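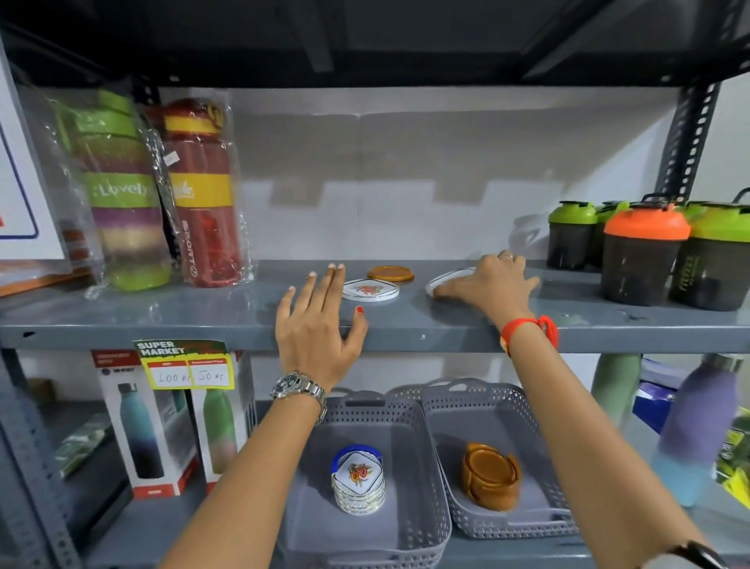
The Closing Bell at Privham

Four minutes to nine and the bus gone already. I saw the tail lights go round by the feed store. Ran anyway. You do.

Next one out of Privham, ten forty. If it comes. In September they take half of them off and don't change the paper in the shelter, so you stand there reading a timetable from a better month.

I had the envelope inside my coat. 3,000 dollars, my mother's, from the coffee can and the other coffee can. It was for the man at Kaufmann, who held the note on the house, and the man at Kaufmann wanted it by noon tomorrow, in Stustimon, in person, at the counter. No checks. He'd been very nice about it on the phone. I'd have liked him to be less nice.

So. Ten forty to Stustimon, sleep in the station, be first at the door. That was the plan and the plan was fine, I just had to not fall asleep and not lose the envelope.

The store across the road was still lit. I went in for the heat.

One of those places with everything. Mops, birthday candles, fishing line, cups. A girl on the register with her chin on her fist. She looked at my shoes, wet through, and then at the clock.

"We close at nine."

"I know. I missed the bus."

"Everybody misses that bus," she said. "He leaves early. His wife's got supper on."

I went down the aisle so as not to stand there. Picked up a flashlight, put it down. Picked up a jar of bath salts that smelled like my aunt's car. My hand kept going to my coat. Pat. Still there. Pat. If there'd been a thief in the store he'd have had no trouble at all, I was practically drawing him a map.

The bell went. Not the door, an actual bell, the girl was ringing it. A brass thing on the counter like at a school.

"That's closing," she said. "You have to buy something or go."

"Is that a rule?"

"It's my rule."

I bought a roll of mints. She took a long time with the change. Outside it had started again, hard, the kind that bounces. She looked at it and I looked at it.

"Where are you going to wait?"

"The shelter."

"The shelter's got no roof. It had a roof." She pulled the cash drawer out and tucked it under her arm like a cat. "You can sit in back till I'm done counting. Don't touch the radio, it only gets the one station and if you move it it gets none."

The back room was cartons mostly. PRURNEX on the side of every one, in green, and an arrow for which way was up, and about half of them upside down. I sat on one. The radio was playing a ballgame from somewhere it wasn't raining.

She counted. I could hear her lips. She'd get so far and stop and go back, and swear, very quietly, and start over.

"You're short?" I said. None of my business.

"I'm always short. I'm short every night and then it's in the pennies." She started over. Then stopped. "What've you got in your coat?"

I didn't say anything.

"You keep touching it. If it's a gun I'd just like to know."

"It's not a gun."

"Okay."

"It's money. It's my mother's house."

I don't know why I told her. Tired. The rain. You carry a thing like that all day not telling and then someone asks you flat out in a room full of cartons. I told her the lot, Kaufmann and noon and the coffee cans, how my mother had ironed the bills. She really had. She'd stood at the board in her slip and ironed every one because she didn't want the man in Stustimon to think we were the kind of people who kept money in a can.

The girl thought about this.

"Did you count it?"

"She counted it."

"Did you, though?"

I hadn't. I'd taken it off the kitchen table and kissed her and gone. It hadn't come into my head to count it. It would have been like counting her teeth.

"Give it here," the girl said, and I should of said no. Any sane person. A stranger, a back room, no bus for an hour and a half. I gave it to her.

She was good at it when it wasn't the store's. Fast. She wet her thumb and the bills went down on the lid of a carton, flat as cards, still with that hot starch smell on them, and I watched her mouth and tried to count along and lost it at nine hundred. On the radio a man struck out. She got to the end. She squared the edges and did it again from the other side.

"You're over," she said.

"What?"

"You're over two. Two dollars. Three thousand and two."

And there they were, two ones, soft old ones, ironed like the rest. I turned them over. On the back of the top one, in pencil, very small, my mother's hand. Eat someting hot. Without the h. She never put the h in.

I sat back down on the carton.

The girl didn't look at me. She went and fussed with her own drawer, slid the pennies out into her palm, and counted them out loud so there'd be a noise in the room. It was in the pennies. Like she said. She wrote the number in a book and shut the book.

"There's a machine at the station," she said. "In Stustimon. Soup or cocoa. The soup's terrible."

"Is it hot?"

"It's very hot."

She put the lights out one row at a time, front to back. We stood under the awning while she fought with the lock, it wanted lifting and turning both, and she lifted when she should have turned. Water coming off the edge of the awning in a sheet. Across the road the shelter with no roof and somebody's umbrella dead in it, all ribs.

"You could've just walked off with it," I said.

"So could you," she said. "It's your mother's house, you could've been in Florida."

I hadn't thought of that either. I guess I hadn't thought of much.

The bus was early. Twenty past ten, lights all up the wet road, and the driver with his elbow out the window in that rain like it was July. I got on and went down to the back and wiped a hole in the fog on the glass. She was already halfway up the hill, walking fast, with her coat over her head and one hand holding it shut under the chin.

I patted the envelope. Then I took the two ones out of it and put them in the other pocket, by themself, with the mints.

All the way to Stustimon I thought about which one I'd spend. The blank one, obviously. But the machine might not take a bill that old, it might keep spitting it back, and then what. I had a quarter and a nickle from the mints. I didn't know what cocoa cost.

Past the quarry the driver put his own light on and started to eat a sandwich.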